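Do You Need a Bread Box?

Aug 26, 2021

Every few months somebody tells me the secret to keeping rolls fresh, and every few months I try it and get a stale roll. The apple slice in the bag made my bread taste of apple. The celery stalk did nothing at all. I bought a bread box in Clukden last December, paid 91 dollars for it, and it keeps a loaf no better than a paper bag inside a pot with the lid on.

Freezing does work, I'll grant that. Freeze rolls the day you buy them, well wrapped, and don't believe the people who say a glazed or braided one can't take it. Thaw it on the counter, then give it a few minutes in a low oven. Dilwyn Penry swears by 90 seconds in the microwave, and he's welcome to his — I've chewed one.

The fridge is where bread goes to die. I kept 2 rolls from the same batch, one in the fridge and one in a cupboard, and by the next morning the cold one was good for crumbs.

As for cutting mats under food, I'm not convinced. The craft kind has printed lines and a surface meant for knives and paper, and crumbs get into every old cut. Put the roll in a bowl or on a plate.
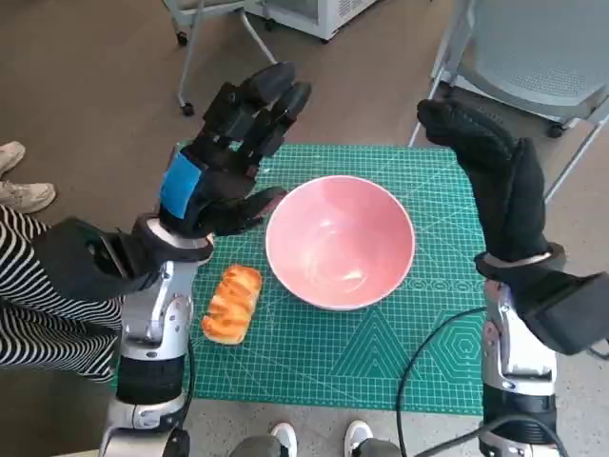

A plain bowl washes clean in seconds, and you probably own one already. Keep your 91 dollars.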